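Notes on the Mistemora Listening Series

2022-07-30

The summer session of the Mistemora listening series was given over to a single subject: the stereo demonstration record. These albums were sold to show what a home system could do, and for some years they were made with more care than their reputation suggests. Bongos answered one another from opposite walls, a marimba crossed the room, and a brass section arrived without warning.

The program was selected by Sibusiso Hendricks, whose collection now stands at 2,905 long-playing records. He limited himself to 22 selections and asked that none be played from a digital transfer. All were heard from the original pressings, on a Hedon turntable belonging to the series and a pair of Furtado loudspeakers placed nearly 300 centimeters apart.
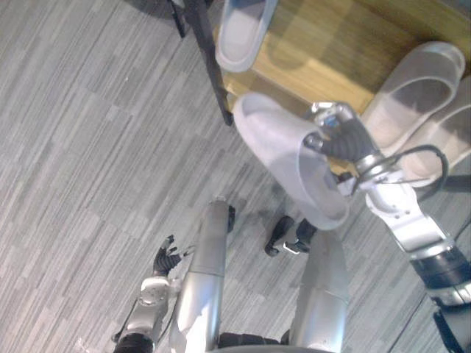
Gray slides and a wooden shelf, Mistemora.

The first half was devoted to percussion. It should be said that much of this material is arranged with great skill. The themes are familiar ones - show tunes, Latin standards, an occasional film title - but the scoring is exact, and the players were plainly among the best studio musicians of their day. Mr. Hendricks drew attention to the use of silence between the channels. In two of the selections, a phrase begun on the left is completed on the right after a full beat of rest, and the effect remains startling.

The second half turned to mood music with electronic instruments. Bence Szűcs prepared the written notes for this portion and argued in them that the early electric organ deserves to be heard on its own terms. The present writer is not wholly persuaded. Several of the slower pieces would have been better served by one chorus fewer. The closing item, a medley from the Plemum label with wordless voices and vibraphone, was the strongest of the evening and was requested a second time.
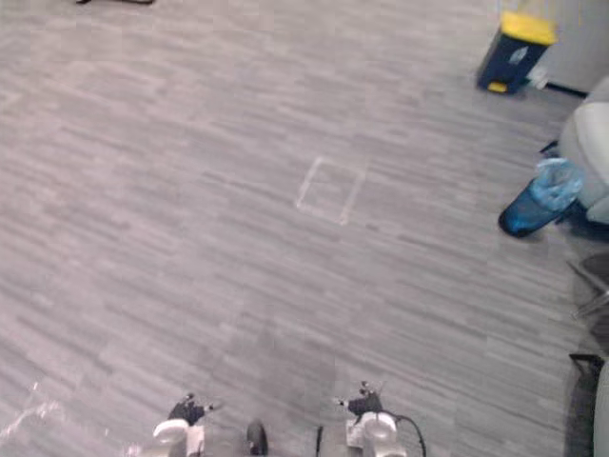
Questions Received Since the Session

A number of readers have written about the equipment and the records. The replies of general interest are given here.

On cartridges: a conical stylus was used throughout. Older pressings with some wear often track more quietly with it.

On sleeves: the original inner sleeves are kept with the jackets, but the discs themselves are stored in new polyethylene ones.

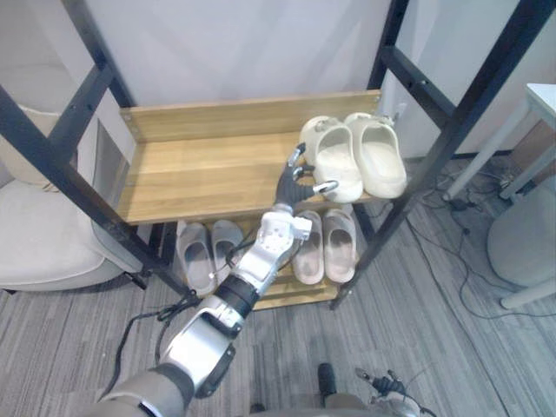
Can a stereo demonstration record be played on a mono system?

Most can, provided the cartridge is built to track a stereo groove. An older mono cartridge may damage the disc, and the movement between channels will be lost in any case.

The selection list will be posted once the catalog numbers have been checked. The next session is planned for March and will cover solo harp and harpsichord albums. Suggestions may be left in the comments.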